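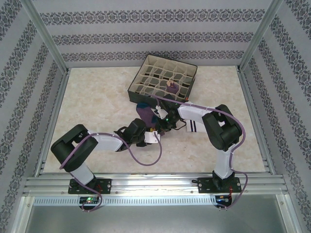

MACHINES AT WORK
Ages 8 to 11

Can a Robot Put Away Your Socks?

Putting away socks is one of the first chores many kids learn. You pick up a sock, find an empty spot in the drawer, and drop it in. You can do it while you talk to your brother or listen to music. For a robot, the same chore is hard work.

The two robot arms in the picture are sharing the job. The box has lots of small square compartments, and one purple sock is already inside. Another purple sock is up between the two grippers. A gripper is the part of a robot that does what your fingers do.

Why are socks so hard?

Think about a toy block. It has the same shape on the floor, in your hand, and on the shelf. If a robot learns how to grab a block, it can grab it that way again tomorrow.

A sock changes shape every time it moves. It can be flat, twisted, bunched up, or inside out. Engineers call things like this "soft objects," and towels, shirts, and plastic bags are soft objects too. The robot has to look at the sock again each time and work out where to hold it.

Then there is touch. Your fingertips can feel whether you have picked up one sock or two. Many grippers can't feel much at all, so the robot depends on its cameras. When an arm moves in front of a sock, part of that sock is hidden — look for the white one with dark stripes under the arm on the right.

How does a robot learn?

Delali Dramani works on household robots at a company called Arna. She starts by moving the arms herself with a set of controls while a computer records each move. For one sock chore, her team recorded 200 tries. The computer then looked for patterns in all those tries, and the robot had a turn on its own.

"The first time, it closed its gripper on nothing and carried the nothing very carefully to the box," Dramani says.

By August the team's robot could put away 12 socks in a row. Then they gave it a fuzzy pair, and it had to practice again.

So can robots do chores yet?

Some of them, yes. Robot vacuums clean floors in many homes. Washing machines and dishwashers do a lot of work too, though a person still has to load them.

Chores that use hands are coming along more slowly. A robot may do well in a lab and then get stuck in a real bedroom, where the light is different and there is a cat on the laundry. It may also take 3 minutes on a job you could finish in a few seconds.

Try it yourself

Put on a pair of thick mittens and close one eye. Using only 2 fingers on each hand, pick up a sock and tuck it into an empty egg carton. Then try it with a partner, using one hand each.

Words to know

Gripper: the part of a robot that holds things
Soft object: something that bends and changes shape when it is moved
Engineer: a person who designs and builds machines or other useful things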